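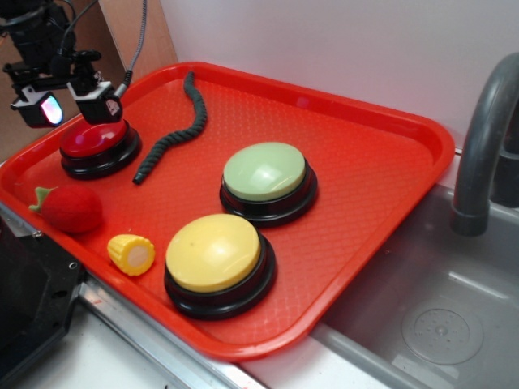

Page last updated: September 1, 2020

The Lost Property Shelf Is Full Again

Every building in Ivdale has a drawer where things go to be forgotten. Ours at the Cartwright Street hall is a shelf, and it has been full since spring. The current stock includes 13 single gloves, a casserole lid, a very good umbrella and a paperback with the last chapter torn out, which seems unkind.

Small things are the worst. Toy fruit and vegetables, buttons, bits of rope: they turn up under chairs after every event, and they all belong to a child who can describe them in great detail over the phone. Put them on a tray by the door, please, and not in the piano.

From October the rules are as follows. Items are kept for 100 days. After that they go to the Planeck thrift store, which has asked us to stop sending lids. Phones and keys go straight to the front office, where you may claim them by unlocking something.

If you left a set of dentures at the Junen supper, they are in an envelope in the top drawer. We won't ask any questions. Pickup is at the side door, and a donation of $2 toward a bigger shelf would be welcome.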